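Keep the marked pads

Jul 2, 2021
By Frida Riis

Every teaching room I have worked in has the same bin by the door, and by the end of the day it is full of suture pads. Most of them have years of use left. They get thrown out for looking used, and I think we should stop doing it.

A practice pad is a cheap thing beside a theatre hour, and that is the usual defence. Order another box. At Skullow, where I teach wound closure to junior trainees, we went through 22 pads in June. I went back through the bin with my colleague Kha Vương and we agreed that only six were past using. The rest had one or two closed incisions and plenty of clean surface left.

The waste bothers me, but it is the smaller part of the argument. A pad with old work on it teaches more than a clean one. When a trainee puts a second row of interrupted stitches beside the first, both rows are there to be compared. Spacing shows up. So does the angle of each bite across the cut, and whether the tails were trimmed to much the same length or left to wander. On a fresh pad the trainee has only the stitch in hand to look at, and will generally think well of it.
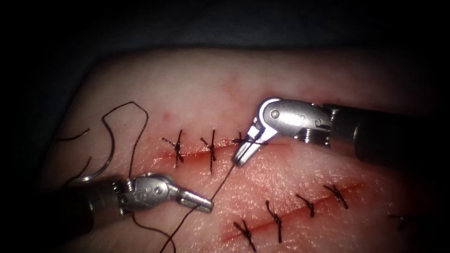

What the second row is for

Two parallel incisions on one pad is the layout I would make standard. Close the first, leave it alone, then start the second. I ask trainees not to snip out the stitches they dislike. A knot that sits crooked is worth keeping in view, and it is surprising how many people want it gone before the teacher comes over.

Villads Eskildsen, who runs the afternoon group, disagrees with me. His view is that a beginner copies whatever is in front of them, so a bad row breeds another bad row. He gives out a new pad each time and has the old one put away. I have watched his group and they are tidy workers. I still think they are slower to criticise their own stitches, and when I asked two of them to tell me what was wrong with their morning's closure, neither could remember it well enough to say.

There is also the matter of how the material behaves. A new pad is a bit flattering. The edges of a fresh cut meet neatly and the surface hasn't been tugged about. After a few sessions the area near an old closure pulls differently, and the needle has to be placed with more care. Patients do not arrive with clean, even skin either.

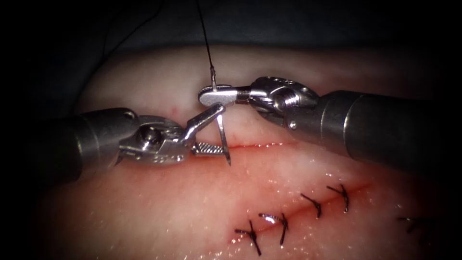
The part of a stitch I would most like trainees to slow down for is the passing of the needle, and that takes repetition more than it takes new supplies. Follow the curve. Take hold of the needle where it can be held securely, and don't drag it out sideways. All of that can be practised on an incision that has been opened and closed before. I would go further and say the first 100 passes should be done on old pads only, with the new ones held back for assessment.

Some pads do have to go. Once the margins tear when thread is drawn through, the trainee is learning to be timid, and the pad should be binned. Until then, write the trainee's initials on the back and put it on the shelf. Ours now sit in a drawer under the sink, sorted by group, and the next order can wait until the drawer is nearly empty.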